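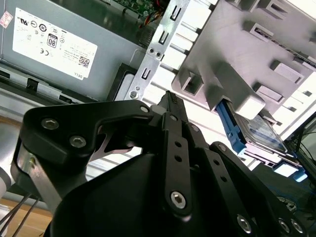

Drive caddy (desktop computer)

A drive caddy is a plastic carrier that holds a hard disk drive inside a desktop computer case. It grips the drive along its edges and slides with it into a drive cage, where a latch keeps it in place. Caddies let a drive be taken out or put back without removing the screws that hold the case together. They are often molded in blue or another bright color to mark them as parts the user may handle.

Layout inside the case

In a typical tower the drive cage is near the front and the power supply is at the top rear. The motherboard takes up most of the space between. Two connections run to each SATA drive, a wide one for power and a narrower one for data. The power wires come from the supply in a bundle, commonly black, yellow, orange and red. Data cables are flat and may be any color.
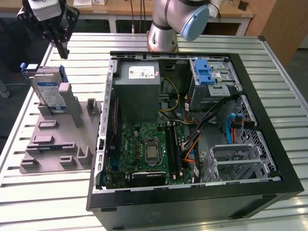
Removing and fitting a drive

The computer is shut down and unplugged, and the side panel comes off. Most technicians lay the tower on its side so the open face is up. Both cables are pulled from the drive by their plugs. The latch or the sides of the caddy are then pressed and the drive slides out.

A standard desktop drive is 3.5 inches wide. The caddy flexes enough to be spread by hand, and short pins on its inner faces fit into the threaded holes in the sides of the drive. A worn caddy may lose a pin, which leaves the drive loose in the cage and can make it rattle.

Reuse

Repair shops keep caddies from scrapped machines, as a replacement drive is usually sold without one. The Mamo workshop, run by Natnael Bogale and Selamawit Degefa, sorted 2,650 of them by shape and found that most fitted only one family of cases. Two caddies of the same color may differ in the position of the latch.

See also: drive bay, drive cage, mounting rail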